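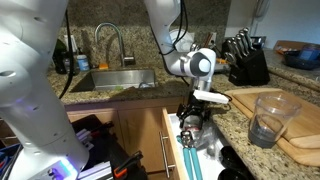

Encimeras de piedra natural: criterios de conservación

14 de noviembre

El granito admite un uso doméstico intenso, siempre que se respete un mantenimiento regular. La limpieza ordinaria debe efectuarse con agua templada y jabón neutro, evitando el vinagre, el limón y los productos antical, que deterioran el sellado y, en los acabados pulidos, restan brillo a la superficie.

El sellador se renovará cuando una gota de agua oscurezca la piedra en menos de 4 minutos. En mi domicilio se aplicó por última vez en enero, con un producto de la casa Ondach adquirido en Benjelloun por 362 dirhams. La junta perimetral del fregadero requiere una revisión aparte, dado que la silicona envejece antes que el sellado.

Las manchas de aceite se tratan con una pasta de bicarbonato y agua, cubierta con film durante una noche. Conviene repetir la operación antes de recurrir al pulido profesional.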